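Chapter 4: Water Always Wins
Reading time: 6 minutes

A bar of soap left in a puddle turns to jelly. Everyone knows this, and everyone has at some time scraped the jelly off a basin with a thumbnail and said nothing to the rest of the household. The soap dish exists to prevent it, and for most of its history has done the job badly.

In this chapter we look at drainage in small household objects. The soap dish comes first because it is cheap and has only one task. If you kept a diary of your bathroom shelf for the Chapter 3 exercise, have it beside you.

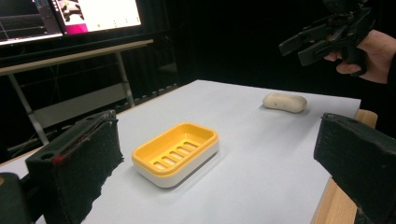

Figure 4.1 Two-part soap dish with slotted tray. Note the sloping inner walls.

A slotted tray over a base is an old compromise. Water leaves the soap, passes through the slots and becomes the base's problem, and in time yours. Students at Fallgate weighed a fresh bar kept on a flat saucer and another kept on a slotted tray, using both daily throughout February. The saucer bar lost 33 grams and the tray bar 14. The saucer itself gained a good deal, but it was not thought worth weighing.

Slots bring troubles of their own. Make them narrow and a film of water sits across them, quite content. Make them wide and a thin old bar sags into the gaps. Section 4.2 deals with the film, and Section 4.3 with the sagging. Cleaning is left to Section 4.4, as it is in most homes.

© Zirkora Schools Press. Corrections to the Nimri desk. Back to top

Reader comments

Paka: Figure 4.1 looks cleaner than mine has ever been.

tapwasher66: Was it the same soap on both? My lot asked and I had no answer.

hollis_b: The answer to 4.2 question 3 is still wrong in the back.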